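Stockdale Newsletter Swap - list archive
Subject: Re: Kids' page, keep it or drop it?
From: Beverley Dawber
Date: August 2024

An earlier message on this list said:

> We print 3,000 copies and the kids' page takes up a full side.
> I can't tell if any kids see it. Has anyone dropped theirs,
> and did people complain? Our printer wants the page count for
> the October issue soon and I'd like to go down a sheet.

I edit the Flanum Flyer and we went through this last year, so I'll tell you what we did.

We did drop it, for one issue. We put the bus changes and a longer letters section in its place. I had 17 notes about it, most of them from grandparents. A few were from people with no children in the house who said they did the word search themselves. For a paper our size that is a lot of mail. The bus changes got one note, and it was to correct a route number.

So we put it back at half a page. The half page has one puzzle, one drawing sent in by a reader, and a short piece of plain facts on a subject that fits the season. The fact piece used to be dinosaurs over and over. Now I keep a list and go down it. The last one was on flowers, and it ran with the word search, which had ROSE, STEM, PETAL and so on in it. 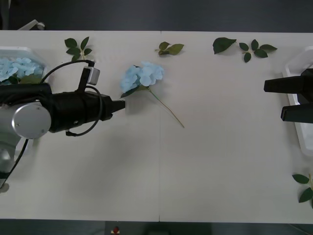 Blue hydrangea.

Some practical points if you decide to keep yours.

Write it yourself or get it from someone local. We paid for a ready-made page for a while and it was fine, but it could have been from any town. The drawings are what people cut out and put on the fridge, and a bought page doesn't have them.

Keep the answers in the same issue. We used to hold them until the next one and by then the old copy had gone in the recycling. Upside down at the foot of the back page works.

Check the puzzle by doing it on paper. Our layout program, Barkadard, changed a font on me once and every row of the word search slid over - the words were still in there going across, but the ones going down were gone. I heard about that too.

Don't ask for a child's last name or street. First name and age is enough. We have a parent sign the back of the drawing and I keep those in a folder. 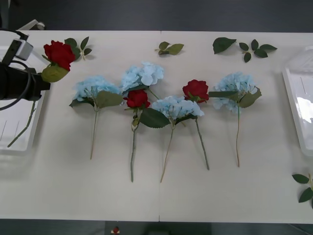

Soltivik went the other way and took the kids' page out for good, with no complaints that ever reached the editor. The space went to obituaries, which had been running over for years, and the family that used to send in the puzzles started sending recipes. That was the account I got over the phone, and it may well be that their readers are older than ours. I don't think their result tells you much about yours unless your towns are alike.

As for whether any kids see it, the only way I found to get a number was a coloring contest. You print the entry form on the page, so whatever comes back came from the page. We got 229 forms, more than I had planned for, and I had to borrow a second box for the library desk. We gave out three prizes, all of them book tokens. If you run one and get next to nothing back, you have your answer and can cut the page without feeling bad.
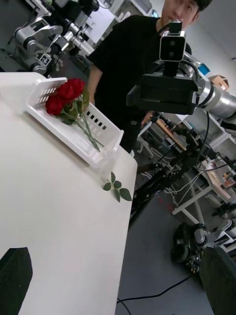 Red roses in a white basket.

On the page count, I'd call the printer and ask what going down a sheet saves you. Ours came to less than the cost of one small ad, and we had been turning small ads away for lack of room.

I can send you my list of topics and a blank entry form if they would be any use. Write to me off the list, as the attachments get stripped here.

Beverley Dawber
Flanum Flyer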